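Nomero Furniture Help Desk
Ticket 172: Table top, sheen in middle, tube residue, grommet cover
Status: Closed
Product: Rostden table, light wood top, rounded corners
Opened: Monday, March 4, 2019
Assigned to: Rimantas Avotiņš

Entry 1 (customer)

We have a Rostden table that we use for small sorting work, mostly putting tubes and other little items into bins. The middle of the top looks shinier than the rest. I first noticed it after we changed cleaners. We used to wipe with plain water and now we use Hayat surface spray, the one with wax in it. I want to know if the finish is wearing off or if something is building up on it.

Second thing, the white tubes sometimes leave a smear when they are laid down. It wipes off the first time but leaves a dull patch if it sits overnight.

Third, the hole at the back right has no cover and small things go down it.

Entry 2 (support, R. Avotiņš)

Thanks for writing in. Before I can say anything about the finish I need to know:

Can you feel an edge between the shiny part and the rest with a fingernail?
Does the shine move when you look from the other side of the table?
How long has the waxed spray been in use?
Is anything hot ever put on the top?

Please also send a close view of the bare surface, with everything cleared off it.

Entry 3 (customer)

No edge that I can feel. The shine does move when I walk around to the other side, but not completely. There is a part that stays a bit glossy from everywhere. The spray has been in use since August. Nothing hot goes on it.

Surface attached. The swirl toward the left is in the wood and has always been there.
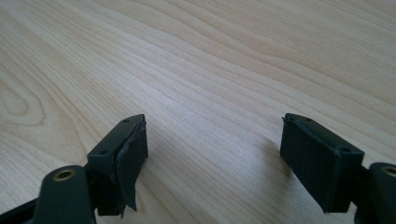
Attachment 1: Table top, bare surface, brighter area in the center

Entry 4 (support, R. Avotiņš)

Received. The grain shows clearly through the brighter area and I don't see a scratch or a chip in the finish. The small specks are in the wood and are not a fault. The swirl is normal figure and you can leave it alone.

Part of the brightness is reflected light. The part you say stays glossy from every side sounds like wax. I can't confirm that from the attachment, so please do a test patch:

1. Mix 6 ml of mild dish soap into 300 ml of lukewarm water.
2. Wring the cloth out well. It should be damp and not dripping.
3. Wipe a hand-sized patch inside the glossy area, going with the grain.
4. Wipe again with clean water, then dry with a second cloth.
5. Wait until the next day and compare.

Do not use a scouring pad or alcohol. Please stop using the Hayat spray on this table for now.

For the tubes, could you show me how they are laid out when you work?

Entry 5 (customer)

Test patch done. The next day it was the same as the area near the corners, less shiny and not sticky. I then did the whole top the same way. It needed two passes in the middle.

Table in use is attached. The tube gets laid down in front and goes into the bin from there.

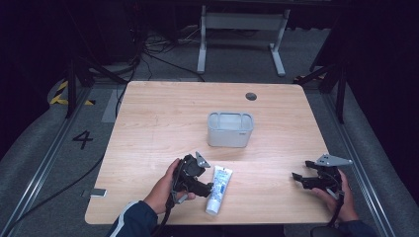 Attachment 2: Work setup with tube in front, bin near the middle, cable hole at back right

Entry 6 (support, R. Avotiņš)

Good, that settles the shine. It was wax, and the finish under it is fine. Damp cloth only from now on, soap once a week if needed.

On the tube, I would put a thin mat or a tray under that front area. Check that the cap is closed tight and wipe the tube before it goes down. If you get another dull patch, try the soap mix first and write to us if it stays.

The hole is a cable grommet. The cover is a Vako push-in cap, part 198, in black or gray. Measure straight across the inside of the hole before you order. The same cap comes in more than one width and the wrong one will drop through.

Entry 7 (customer)

Ordered the black one. We put a tray down in front and there have been no new patches so far. One old dull mark is still faintly there near the front edge but I can live with it.

The cap arrived and fits. It is a little stiff to get out again.

Entry 8 (support, R. Avotiņš)

Lift it with a flat plastic edge, not a screwdriver. Closing the ticket. Reply here if the old mark gets worse and it will reopen under the same number.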